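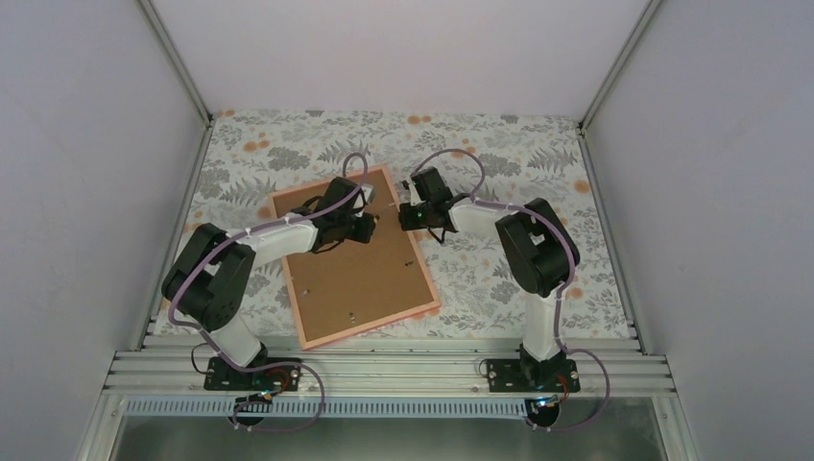 Adhesive strips will never hold on distemper, Canan Tekin wrote under my earlier post, and the board should be screwed to the wall. I accept the first part. The second part is where I am stuck.

The wall is in the hall of an old house in Brarach. It is lath and plaster with at least two coats of something chalky that comes off on a damp cloth. The board is cork in a light wooden frame, 1,000 mm wide, and will carry paper notices, keys and a small calendar. I put up strips in February. They came away within the week and took the paint with them. The adhesive on the strips was still clean, so the paint was what failed.

I drilled one test hole. The bit went through 20 mm of plaster and then into nothing. A magnet finds the lath nails in places, but I can't make out a regular pattern. Do I need to find the studs, or will hollow wall fixings do for a load this small? I would also like to know how to treat the chalky area before I repaint it.

Gökçe
Viewed 288 times

Hayley Dunmore
Find the studs. The nails are your guide. Each lath is nailed where it crosses a stud, so the nail heads run in vertical lines. Go over the wall slowly with the magnet, mark every hit with low-tack tape, and do an area at least as tall as your forearm. If you only sweep sideways you get scattered hits and no line.

When you have two lines, fix a timber batten across them, level, and hang the board from the batten. The batten spreads the load and the studs don't have to fall where the frame wants them. Pilot drill through the plaster at low speed with no hammer action. Your screws have to pass through the batten and the plaster and still go 30 mm into the stud. Work the length out from your own batten and don't use whatever is in the drawer. Stop tightening when the batten is snug. Old plaster cracks off its keys if you pull it in hard.

Hollow wall fixings can work in lath, but if the hole lands in the gap between two laths the fixing is gripping plaster only. I wouldn't use them next to a door that gets slammed.

For the paint, wash off as much as will come with warm water and a sponge, changing the water often. Leave it to dry fully, then use a stabilising primer. Ordinary emulsion straight over distemper will peel.

Lurkico
just use Previx, I stuck a mirror up with it years ago and it hasn't moved

Canan Tekin
Previx is a grab adhesive, so on this wall it has the same fault as the strips. It bonds to the distemper and the distemper lets go. On bare sound plaster it would be a different matter, but you would still lose a piece of the wall when you came to take the board down.

I agree with the batten. Two additions. Check the depth of the frame at the back, as some cork boards have only a thin sheet of hardboard and a shallow rebate, and a thick batten will hold the whole thing off the wall. You can put a matching strip behind the bottom edge so that it hangs plumb. Also, put the keys on hooks screwed to the frame or the batten. Pins in cork loosen under a steady pull, and a bunch of keys will weigh more than all your paper.

Fill the test hole before you prime.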